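Trusberg open day, the snack room end of it

Thu 6 August. Got there late, parked behind the Vernari building, 2 minutes to sign in and no map left. Building has 12 rooms open to visitors, I managed maybe half. Skipped the talk. Went straight for the tidying-up room becuase a friend of mine had gone on about it.

Small room, round table, towel thrown over it for a tablecloth. Leftovers of somebody's break still on top. Milk carton standing upright, gold and black snack wrapper, a silver foil packet, bit of crumpled paper. Phone lying in with the trash, which made me nervous. Bin right next to the table, green rim, red inside.

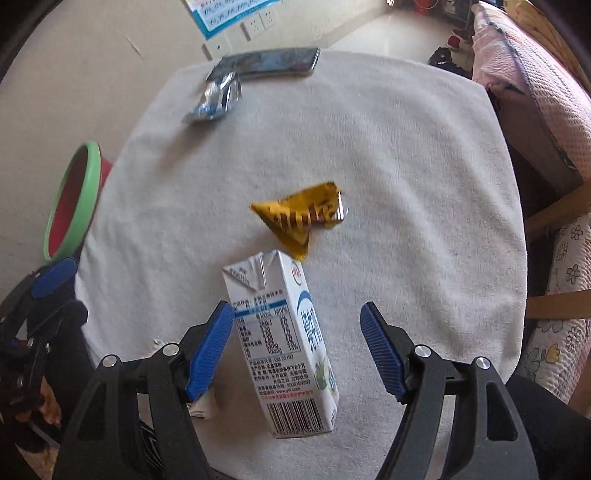 Do visitors have to book for the clearing up sessions?
Walk-ins are fine until the room is full, after that you put your name on the sheet by the door.

Stayed longer than planned. It's oddly calming, watching a table get cleared. I'm a wipe-it-all-into-a-bag person at home, and the fluffy cloth would drive me nuts, crumbs must live in there forever. Poster on the wall by the sockets, didn't stop to read it.

Coffee from the Kustano stand downstairs, decent, line was long. They told me 560 people came last year. Felt like all of them were on the stairs. Then back up for a second look, my favorite thing on the table being the paper cup. Flowers drawn all over it, shame it's so squashed.

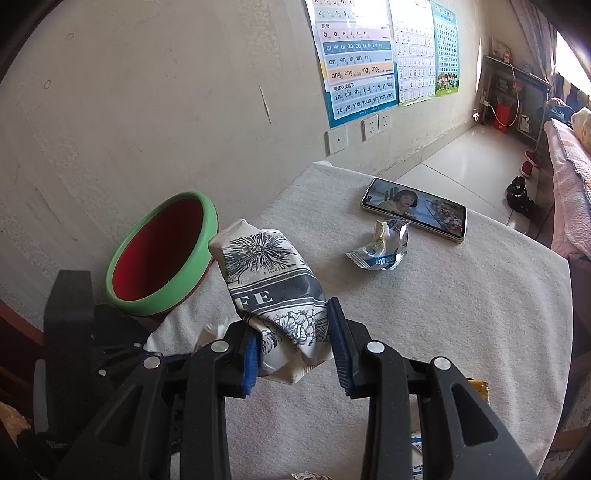 Crumpled flower-print cup over the table, torn wrapper and phone to the right.

Left by the side door, missed the Van der Merwe hall completly. Next time. Wear flat shoes, bring water.

Recent posts
Van der Merwe hall, what I missed
Bus 111 to Trusberg: worth it?
Kustano coffee, a quick stop
Packing for a day of open days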